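Desk Setup FAQ

We get a lot of questions through the Sededo contact form about keeping a computer desk simple, so the ones that come up most are gathered on this page. We love this stuff – please keep them coming!

Does a white desk get grubby quickly?

It shows things sooner than a dark one, yes, but I think that's half the charm. A soft damp cloth and a drop of washing-up liquid deals with nearly everything. Small grey marks appear from time to time and most of them rub away with a fingertip or a pencil rubber. Skip the scouring pads, which leave shiny patches on a matte top that you'll notice every single morning.

Where should the mouse mat go?

Wherever your elbow is happiest! Sit down, let your shoulders drop and put your forearm on the desk, then slide the mat under your hand. Left-handers should do exactly the same on the other side, and it doesn't have to line up with the edge of the desk either. A square mat is lovely for trying things out, as you can turn it a little and still have the same room in every direction.

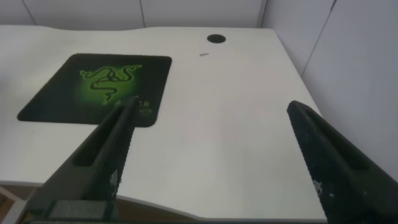 Once you've found a spot you like, leave it there for a few days before you decide. A mat that feels odd in the first hour often feels perfect by the end of the week, and the other way round.

What is the round hole at the back for?

Cables. It's called a grommet hole, and it lets you drop the monitor and keyboard leads down behind the desk so they don't trail over the front. If yours came with a plastic cap, keep it somewhere safe. Feed the biggest plug through first and the thin ones afterwards.

Is a curved desk awkward to use?

I was doubtful until I had one, and now I'd never go back. The dip at the front lets you sit closer in, with a bit of desk for each forearm. A wavy back edge does leave gaps against a straight wall, so pens will roll down there. Measure at the widest and the narrowest point before you buy. People who only measure once are the ones who write to us about skirting boards.

Do the mouse and mat need to be the same make?

Not at all. A plain black Philips mouse will sit quite happily beside a Razer Mantis mat with that bright green snake logo, and I rather like the mix. Go for a mouse that fits your hand and a mat you enjoy looking at.

How do I wash a cloth mat?

Lukewarm water, a little washing-up liquid and your hand, rubbing in small circles. Rinse well, press it in a towel and dry it flat. Check the label first, and keep it off the radiator or the corners may curl. Hard mats only need a wipe.

How much should I leave out on the desk?

My own rule is 5 things at most, and 2 of those are the mouse and the mat. Move everything else to a drawer or shelf and see what you miss. You'll be amazed how big the desk feels – it's like getting a new one for free.

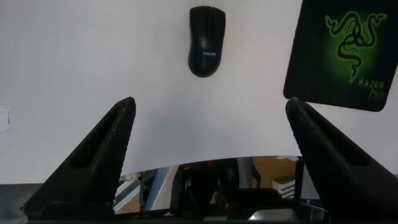

Which of your guides should I read next?

The Gralent guide covers cables and the Clulden guide is all about small rooms. Roman, our monthly round-up of readers' desks, now has 754 entries and we open it up for new ones every July.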